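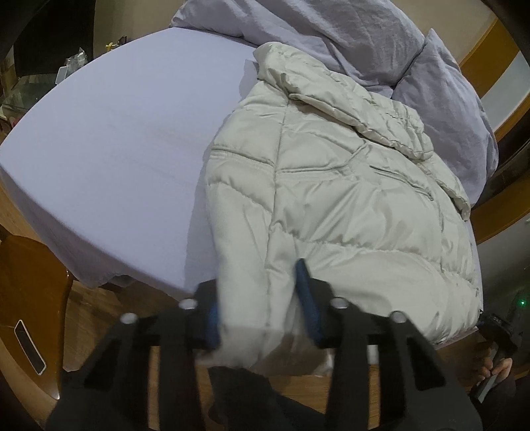
Hand-held gripper with a puffer jacket on the bed, hem between the blue finger pads.

Gullier open day set: bedroom clothing episodes

README, written 2026-05-23
Maintained by Jiahui Zhong and Bence Dobos

What you're getting

1,062 short episodes of people handling clothes on and near a bed, all recorded with hand-held grippers during the Gullier open day in Stirkilstead. Most of the people holding the gripper had never touched one before that day, and that's what makes us so happy with this set! Our lab recordings are done by the same few of us, and after a year we all move alike. Visitors don't. They poke, they change their minds, they come at a sleeve from the wrong side and still get it folded.

How the day went

We opened up the demo bedroom and let people in, 20 at a time at the busiest point, which was too many for a room with a double bed in it. Mingxuan Mao gave a quick introduction at the door (how to squeeze, how to keep the wrist loose, when to stop) and then handed over the gripper. Each visitor got a practice go with a towel before anything was saved.

After that they picked a garment and a task card. The cards said things like "fold in half from the hem," "lay flat, front up," "turn the collar out," or "move to the pillow end." We kept the wording plain so that kids could read the cards too, and plenty of them did.

The puffer jackets were the hit of the day. They're slippery, they puff back up when you let go, and the hem is about the only part that gives you a good pinch. People lined up again to have a second try at them – Teodor Chiriac had to start a waiting list on the back of a task card.

In the afternoon we ran a policy trained on our earlier lab data on the arm in the next room, so visitors could watch a robot try the same cards. It did fine on T-shirts. It had a rough time with the jackets, and the crowd cheered for it anyway.

Folder layout

episodes/ holds one folder per episode, numbered from 0001
cards/ holds the text of every task card, in English
splits/ holds train and test lists
notes/ holds free-text remarks typed in by the helper on shift

Each episode folder has the video from the gripper camera, the finger opening over time, the gripper pose, and a small text file with the garment type and card number. Pose comes from the Qiu tracker, version 3. If the tracker lost its fix, the text file says pose_ok: no, and you should skip the pose but can still use the video.

Garments

There are 8 types: puffer jacket, T-shirt, hoodie, jeans, scarf, button shirt, child's sweater, pajama pants. Jackets and hoodies take up nearly half of the episodes, see above about the line.

Known problems

Fast lifts give motion blur on the fabric close to the fingers. We left those in.

Other people's hands and gear turn up in some of the videos. The room was full.

A few visitors swapped cards halfway through. Where the helper caught it, notes/ has the right card number. Where the helper didn't, the label is wrong and we'd love to hear from you.

The test split was picked by visitor, so no one appears in both lists. Please keep it that way if you make your own.

Consent and use

Every visitor signed a form before recording, and a parent signed for anyone under age. Names are not stored. Research and teaching use is fine. For anything else write to Gijs De Bruijn at the Gullier front desk.

Thanks

Seltex lent us the garments and let us keep the jackets, so there will be more of those. The next open day is planned for September, with a bigger room and two sets of cards. If there's a garment you want to see in it, open an issue with the tag "wardrobe" and tell us which tasks you'd put on the card.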